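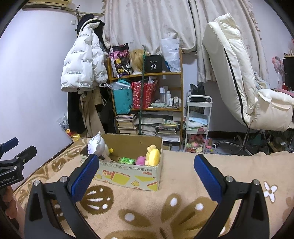
Soft toys in a cardboard box, plush blanket underneath

Washing a plush blanket without matting the pile
Rocío Cordero
Polyester plush blanket, label says 40 C max. After 15 washes the pile has gone stiff in patches. Washer is a Vurnby front loader, synthetics cycle, liquid detergent. Is it the heat or the detergent?

Ottó Bognár
Stiff patches are usually detergent residue. Halve the dose, skip softener (it coats the fibers) and add a second rinse. Spin at 800 or lower. Tumble dry on no heat, or line dry and brush with a soft brush while still damp. If the tips feel hard and look shiny, they have melted in a dryer and brushing will not bring them back.

Nhàn Châu
Same problem here with a Norkus blanket. Extra rinse fixed most of it.

Amparo Villalobos
I just use vinegar. Soft toys go in a mesh bag, same cycle.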